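3.2 Collection of demonstrations

Demonstrations for the Prokley set were gathered in a furnished bedroom at the Tralau site, using two teleoperated arms placed at the foot of the bed. Farhad Akbari operated the arms and Esmaeil Shojaei reviewed the recordings.

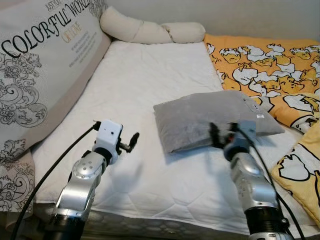
Each episode was limited to a single object or textile. Of 191 episodes recorded in January, 137 were kept. Bedding was left in place between episodes so that the background would vary only slightly.

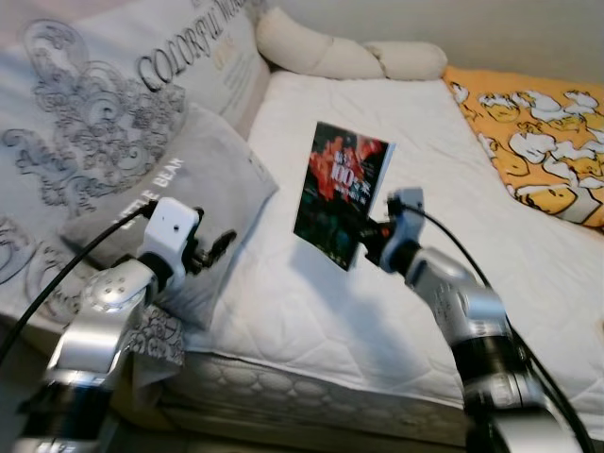

Figure 4. Right gripper holding a book upright over the mattress.

Two points raised by reviewers at Ganddale are answered below.

Were episodes with motion blur removed from the set?

Blurred images were kept wherever the joint readings were complete, as the trained system will meet the same blur in use.

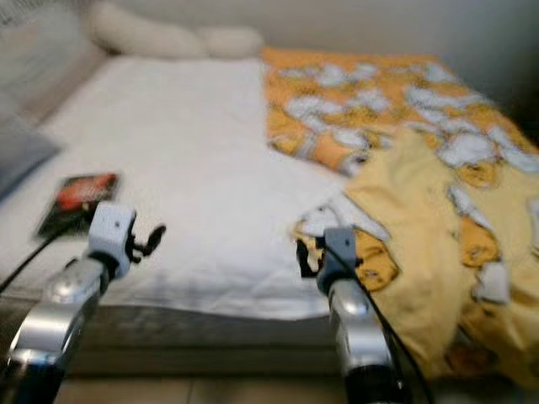 What counted as grounds for rejection?

An episode was rejected if the operator paused for too long or if any of the camera streams was interrupted.

Wrist views were stored together with the head view and share its time stamps.
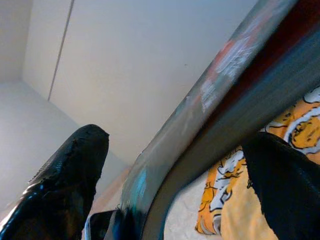
They were given equal weight in training, and the effect of leaving them out is reported in Section 4.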